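Pre-letting kitchen and floor safety check, with inspector's comments
Unit 42, Nosell Court
Inspected 2019-03-31
Checked by Daryna Hrynyshyn

Comments are mine and are meant to be read. The managing agent's form has a box for each item that says Pass or Fail and nothing else, which is how we ended up with a Pass for the extractor in January when it had no filter in it.

1. Smoke alarm, hall
Pass. Sounded on the test button. The button proves the sounder and the battery. It doesn't prove much about smoke, whatever the leaflet says. Replace-by date is legible.

2. Heat alarm, kitchen
Pass with comment. Fitted, sounded, but closer to the wall than I'd like. The previous report says "position fine". I would like to know who measured it and with what.

3. Fire blanket
Fail. On a hook directly over the hob. To reach it you would have to lean across the fire. Move it to the wall by the door.

4. Sockets near the sink
Pass. No cracks, no scorch marks, switches firm. RCD tripped when tested. The agent's electrician has recorded the same, so for once we agree.

5. Gas hob
Not tested by me. Certificate is in the folder. I am told the Jiment igniter is "self-checking". I have no idea what it checks and the booklet doesn't say. Treat it as an ordinary igniter.

6. Hot water at the tap
Comment only. The Floneo mixing valve is supposed to hold the temperature steady. It drifted while I stood there. Set it again and check after a week, with a thermometer and not a hand.

7. Worktops, boards and floor surfaces
Pass with comment. Joints and edges to be wiped, looked at and felt for splinters. Boards to be checked for splits and deep scoring on both faces. Floors to be walked in socks as well as shoes.
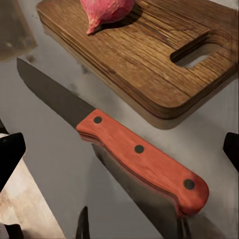
Wood surfaces, item 7.
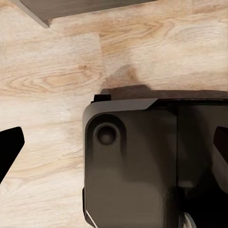 The supplier's sheet claims the Bíró floor oil gives a "slip-safe finish for life". For life of what? I have seen oiled floors turn slick within one winter once people start mopping them with washing-up liquid. I want the slip check repeated every six months and the result written down, claim or no claim. The sheet also offers 95 as a slip score with no unit and no test named. I have left it out of the report.

8. Trip hazards
Fail, minor. Threshold strip between hall and kitchen lifts at one end. It has been glued before, judging by the residue. Screw it down this time.

9. Wall cupboards
Pass with comment. Fixings sound, doors level. The shelf label gives no maximum load. Tenants will put every tin they own on the top shelf, so either label it or fit the heavier brackets.

10. Window restrictor
Fail. Catches about one time in two. A restrictor that sometimes works is a fail, and I don't accept "needs a knack" as a comment on the last form.

11. Extractor
Pass, finally. Filter present and clean. Draws a sheet of paper to the grille and holds it.

12. Under-sink cupboard
Pass. No leaks at the trap. Child lock fitted, though any four-year-old with a spare afternoon will have it off. High shelf for cleaning products is still the better answer.

Costs
The agent's quote for items 3, 8 and 10 comes to 1,056 pounds. Moving a blanket, two screws and a window catch. I've asked for it broken down by item. My own figure is 200, parts included, and I think that is generous.

Before keys are handed over
Items 3, 8 and 10 put right and seen by me — a text saying "all done" won't do.
Item 6 rechecked.
Copy of this sheet, with the comments left in, to go in the tenant's folder.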